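In Praise of the Boring Stop

By Narayanan Rodrigues

Our left arm quit in the middle of a handover in July, at twenty past four in the afternoon, and I have been telling people about it ever since. They expect a crash story. What they get is a cable story, and I try to convince them by the end that the cable story is better.

I run the two-arm bench at Skundbridge. The job we had that month was handovers: left arm picks something up, carries it to the middle, right arm takes it. Simple to say, and wonderfully hard to do two hundred times in a row. We were on a run of 700 and everybody was in a good mood, me most of all, since I had bet Fernandes a lunch that we would get to the end without a hand on the red button.

At handover 260 the left arm reached for the middle of the table, got most of the way there, and stopped. No bang, no grinding. It held its position with the gripper closed on a little foam block, and the right arm, which had been on its way over, stopped too. The screen said the left wrist had lost communication for longer than it was allowed to. Then we all stood there like people waiting for an elevator.

I lost the lunch. I also got the best afternoon of work I've had all year!

The cause was a connector. The cable feeding the gripper had been given enough slack for the reaches we planned in the spring, and since then we had moved the meeting point farther from the left arm's base. Every long reach took up the slack and gave the plug a small tug. One tug does nothing. After enough of them a pin backed out of its housing by less than the thickness of a fingernail, and the wrist went silent. When Fernandes wiggled the plug with the motors off, the status light came and went. He did it several times more than he needed to, because it was so satisfying to finally see the thing misbehave on command.

Now here is my opinion, and I hold it loudly. The stop was the best piece of engineering on that bench. We spend our days bragging about what these arms can reach and how fast they can do it, and the part that earned its keep was a timer somebody at Wilon put in the controller years ago. It says, in effect, if I haven't heard from the wrist lately, I will hold still and tell my neighbor to do the same. I want that timer to get the applause the motion planner gets.

And I'd like to complain about how close we came to not having it. The window is adjustable. Back in the spring we were getting nuisance stops, a couple each morning, and they were maddening. You'd come back with your coffee and find two arms frozen over nothing. There was serious talk of stretching the limit to 2000 milliseconds so the blips would pass unnoticed. I was in favor of it. I'm putting that in writing since I've been going around for weeks sounding so wise. We left the limit at 200 only because Nilari, the group that shares our controller, objected, and we grumbled and went along.

Think about what two full seconds means when one arm is deaf and the other is still traveling toward it. At the speeds we run, nobody would have been hurt, and the foam block would have been fine. But we'd have had two grippers trying to occupy the same spot, and bent fingers, and I would have spent that afternoon ordering parts and blaming the planner. I doubt we'd have looked at the connector for a week.

Those blips in the spring were, I'm now nearly sure, the same pin starting to move. I can't prove it. The logs from then don't say which joint dropped out first, only that something did. (They do now.) The machine was complaining the only way it could, and our plan was to make it complain less.

I hear the counterargument often, usually from people with deadlines: a robot that stops all the time is useless, and operators who are annoyed by stops learn to clear them without reading. That's true, and it's a real danger. I've watched myself do it. My answer is that a stop you don't understand is a job on the list, the same as a leak under a sink. You may be too busy today. Fine, write it down, and keep the limit where it is until you've found out what's dripping.

The repair took less time than this essay. Longer cable, a clamp so the pull lands on the clamp and never on the plug, and a slow walk of each arm to its farthest reach while a person watches the cable and ignores the gripper. That last one is my favorite. It is surprisingly hard to ignore a gripper! Your eye wants to go to the fingers. Try it on your own bench, cable only, all the way out and all the way back, and see whether you don't find something within the hour. We found a second one, on the right arm, rubbing against a bracket.

We restarted the count from zero, since Fernandes wouldn't accept 260 as a head start. I've bet him another lunch. This time my money is on at least one stop, and I'm hoping it's an interesting one.
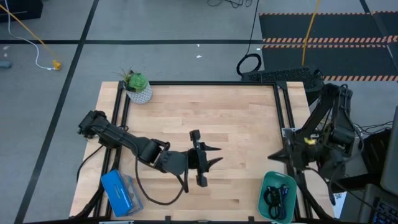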